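3.2 Shared laundry rooms and the timing of household electricity use

The second part of the study concerns the use of shared laundry rooms in rental housing and its effect on the evening peak in electricity demand. Earlier work on household loads has mostly treated washing and drying as private tasks, carried out on machines inside the home and started when the resident finds it convenient. In buildings where machines are shared, the start time also depends on whether a machine is free, on house rules, and on how far the resident has to walk. These conditions are seldom recorded, and their effect on demand is therefore hard to separate from that of price.

Records were collected from two housing estates in Warard, referred to below as Idel and Wiegand after the streets on which they stand. Idel consists of 440 apartments served by laundry rooms on the ground floor of each building. Wiegand consists of 473 apartments served by one central laundry building near the parking area. Rents, apartment sizes, and the age of residents are similar on the two estates. Both used the same booking system, Ludus, throughout the study period, and residents paid a fixed price per cycle at all hours until December, when a lower night price was introduced.

The data set contains 1351 completed bookings. Bookings canceled before the start of a cycle were removed, as were those made by building staff. Each remaining booking was matched to the meter reading for the room in question. Where two machines in the same room were running at once, the load was divided between them according to the length of the program selected.

Before the price change, use at both estates rose in the late afternoon and reached its highest level between 6 p.m. and 8 p.m. After the change, residents of Idel moved part of their washing to the hours after 9 p.m. No similar shift was found at Wiegand. Answers to the resident survey suggest that the walk to the central building after dark weighed more heavily than the saving offered. Several respondents also stated that they did not wish to leave wet clothes in a machine overnight. 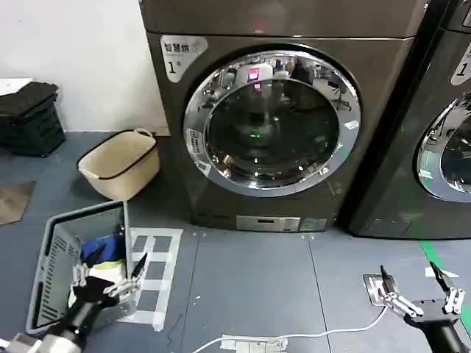
Mareike Fröhlich

Figure 2. Front-loading machine with a tinted glass door and chrome ring.

The type of machine also deserves attention. Front-loading models differ widely in program length, and a long program started late in the evening may run past the closing time of the room. House rules at Idel were relaxed in this respect when the night price began, while those at Wiegand were left as they were. The difference between the estates cannot be credited to distance alone, and the estimates in Section 4 are reported both with and without bookings made in the last hour before closing.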